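Chapter 4
Stock, Broth and the Patience of Bones
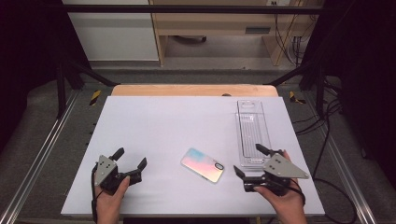
Reading time: 12 minutes for the full chapter, 2 for this opening

Every cook owns a recipe for soup, and most of those recipes begin with a small lie. The lie is the line that reads "add stock," as if stock came out of the wall. Chapter 3 left you with a pot of properly sweated onions and a certain amount of confidence. We will now spend the confidence.

Stock is water that has been persuaded to taste of something. The persuading is done by bones, vegetables, time and low heat, and the cook's main job is to leave all four alone. Students find this harder than knife work. In the teaching kitchen at Brerside, where Ingvild Westerberg ran the first-year course, the lids had to be lifted so often for inspection that she finally asked the class to write down each visit to the pot. One Saturday group filled a page before lunch. The stock, when strained, tasted like a radiator.

Let us settle the words first. In this book, stock is made mainly from bones and is left unsalted, so that it can be boiled down later without turning into seawater. Broth is made mainly from meat or vegetables, is seasoned, and can be drunk from a mug by a person with a cold. Plenty of good cooks use the two words the other way around, and a few use both for the same pot on the same evening. You will meet them. Do not argue near the stove.

What is going on in the pot is simple enough. Bones and joints hold a tough protein called collagen. Kept hot in water for long enough, collagen turns to gelatin, and gelatin gives a good stock its body - the slight stickiness on the lips that a bouillon cube has never managed. Flavor comes along at its own pace. Vegetables give up theirs early and then start to taste tired, so they go in toward the end, whatever your grandmother did.

Heat is where most stocks go wrong. A rolling boil beats fat and loose bits of protein back into the liquid and makes it cloudy and greasy. You want a bubble here, a bubble there, and a general feeling that the pot has somewhere else to be. Skim the gray foam as it rises. It is harmless, but it looks like something from a canal.

Sigrun Hellström, whose kitchen notes from Aasen we will borrow from throughout Part Two, kept a page headed "Stocks I have ruined." It has 70 entries. Entry one is salt. Entry two is also salt. Farther down come a forgotten beet, a whole head of cabbage, and the stock she strained with great care into the sink, keeping the bones. Teachers who use this chapter may expect at least one repeat of that last performance per term.

By the end of the chapter you should be able to make a white chicken stock, a brown beef stock and a vegetable broth that does not taste of regret. You should also be able to cool them safely, which means shallow pans and a quick trip to the fridge, and never a full pot left on the counter overnight to think things over.

Before you start, read Section 4.1 on choosing bones, and check that your largest pot has a lid that fits. Roast the bones for the brown stock at 400 degrees Fahrenheit until they are a deep brown. Black is a different recipe, and it is covered under Faults in Section 4.6.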